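3.2 Packing small school items

The second task was packing a pink bag with the flat things a child takes to class. We drew the items from the Kundico list, which holds 279 entries, and kept to booklets, cards and small soft pieces. Flat items were chosen on purpose: they slide under one another, and a bag lying on its back does not hold its mouth open for them. 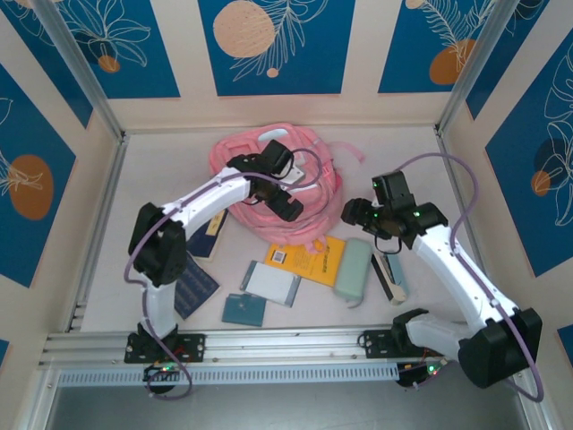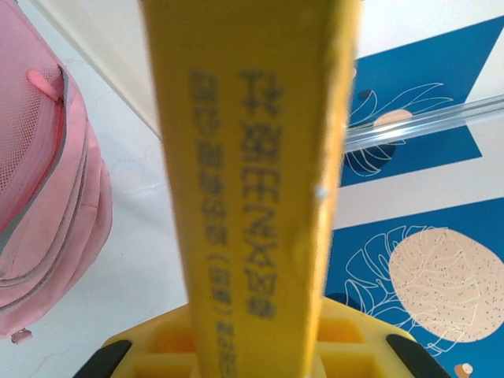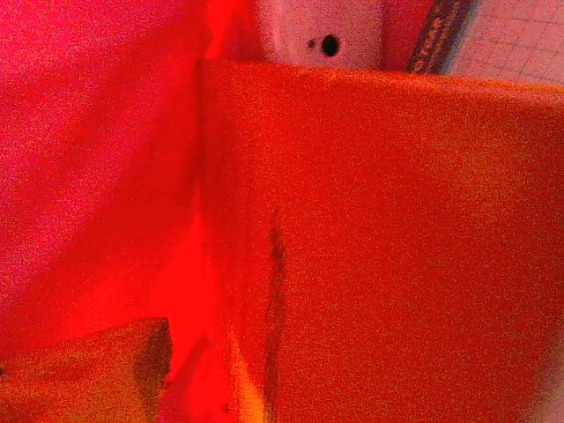
Figure 2. The packing task. Top: the bag near the back, with the items on the floor in front of it. Middle: a yellow item with printed text, close to the pink bag. Bottom: a close view of an orange-red surface beside a pinkish-red one.

A trial ended when every item was inside or when the time limit was reached. Items could go in any order, and no item had a set pocket – the Mathebula protocol, which we otherwise followed, fixes both. Booklets that went in with a bent cover were still scored as packed, but the bend was noted. An item left across the opening was scored as outside. We collected up to 500 trials for each layout, and two raters scored them separately. Where the raters disagreed, the trial was scored again in January using the Prumetmont sheet.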